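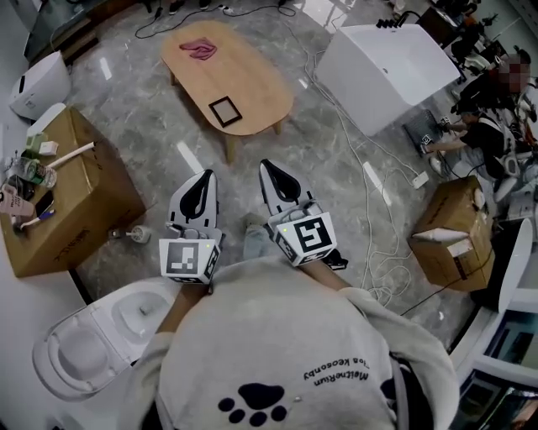
Hawi Ambaye has cleaned apartments between tenants for 14 years. She started alone with one bucket and now runs a small crew at Bruston, which looks after 270 rental units in the Baumgart buildings. We talked in an apartment where the last tenant had left in the morning and the next one was due at the end of the week. She had asked me to bring my questions about bathrooms, the room people write to us about most.

Her first move in any bathroom is to clear it. "I take out everything that isn't screwed down," she said. "Toothbrush, cup, bottles, phone, whatever is sitting there. It goes on something outside the splash zone. A cardboard box turned over is fine. I have used a box for years and I don't own a cart."

She is particular about what sits next to what on that box. A toothbrush gets its own end, or goes bristles up in its cup. Long-handled brushes should be kept on the floor or in the tub. She admits they end up beside the toothbrush anyway when people are in a hurry, and in her view a toothbrush that has been lying next to a cleaning brush should go in the trash. "They cost so little. I've had tenants argue with me about it. One man wanted to boil his."

The phone is her other complaint. People bring it in for music, set it down near the edge, and pick it up with the same gloves they were wearing for the toilet. She leaves hers in the hallway.

I asked about the toilet itself. Most readers want to know how often and with what.

"Once a week for the bowl. Every couple of days for the seat if you have kids," she said. "Lid up, seat up, cleaner under the rim, and then go do something else. People squirt it in and start scrubbing right away. Read the label, it tells you how long to wait. If it says ten minutes, wait ten minutes."

While the cleaner sits she wipes the outside, working from the tank down: top of the tank, handle, lid on both sides, seat on both sides, then the rim, the outside of the bowl, and the base where it meets the floor. She uses one cloth for all of that and it goes straight into the wash bag. The bowl comes last, with the brush. She does the hinges with an old toothbrush that has a strip of tape around the handle so it can't be mistaken for anyone's good one.

The toilet brush has its own routine. After the flush she holds it in clean water in the bowl, flushes again, and traps the handle under the seat so the head hangs over the bowl and drips. It goes back in its holder when it has stopped dripping. "The holder is the dirtiest thing in the room. Go look in yours. There's a puddle in there." She empties and washes holders every time she does a bathroom. She replaces a brush when the bristles lie flat, and a round head in her experience flattens on one side first.

What about brushes left lying on the floor? She shrugged. "During the job, sure. Then you mop there. It's a floor, it washes."

Floors are where she and her coworker Efren Lumbao disagree. He likes to mop first so that he can walk in and out while the rest of the place dries. She does floors at the end, always, backing out of the door. On polished tile with a marble look, she says, the mop matters less than what comes after it. "Shiny gray tile shows every streak. You mop it, it looks terrible, you mop it again, it looks worse. There's too much soap in the bucket. Use half of what you think, change the water, and dry it with a flat cloth." A microfiber cloth wrapped around a dry mop head does the whole floor in a few minutes. She also warned that these floors are slick when wet and told me twice to write that down.

She does the low work on her knees, in jeans, and keeps a folded towel to kneel on. Her sleeves are a sore point. A sweatshirt is comfortable for this kind of work, but long cuffs drop into the water, so she puts rubber bands over hers at the wrist. Efren cuts his off.

I asked about furniture, since the apartments at Baumgart come partly furnished and each one has a low coffee table with wooden legs. Bruston bought them in one order. Light wood marks easily, she said, and the usual damage comes from wet things set down in the middle of a cleaning job: a damp cloth dropped in a heap, a spray bottle with a wet base. "It's the nearest flat thing, so everything lands there. Then you have a ring." For a fresh white ring she lays a dry cotton cloth over the mark and passes a warm iron over it, a few seconds at a time, checking often. Old rings she leaves to Kornél Szilágyi, who does the repairs and will sand and re-oil a top if there are enough of them to fill an afternoon.

Legs get wiped too. Mop water dries on the bottom inch of a table leg and leaves a gray line, and she can tell from the doorway whether the previous cleaner bothered.

Her supply list is short. She carries dish soap, white vinegar, a bowl cleaner, baking soda, a pack of cloths in two colors, a long-handled brush, a toilet brush, a small brush for corners, gloves and a bottle of drinking water. She doesn't mix products and doesn't buy anything scented. Vinegar stays away from real stone, where it etches the surface. If she can't tell whether a floor is stone or tile, she uses dish soap.

A bathroom in ordinary condition takes her 40 minutes in an empty apartment. With someone's things still in it she allows an hour. The extra time goes to moving stuff, wiping the bottoms of bottles, and putting it back where the person had it. "I look before I touch. If the cup was on the left, it goes back on the left. They notice a cup. They don't notice the grout."

Her worst bathroom was in March, a unit where the fan had been off all winter. She went through 3 bottles of cleaner and came back the next day for the ceiling.

She had the windows open by the time I packed up, and was looking for her rubber bands.

Contact us | Copyright Mendesness Home Pages. All rights reserved. | Back to top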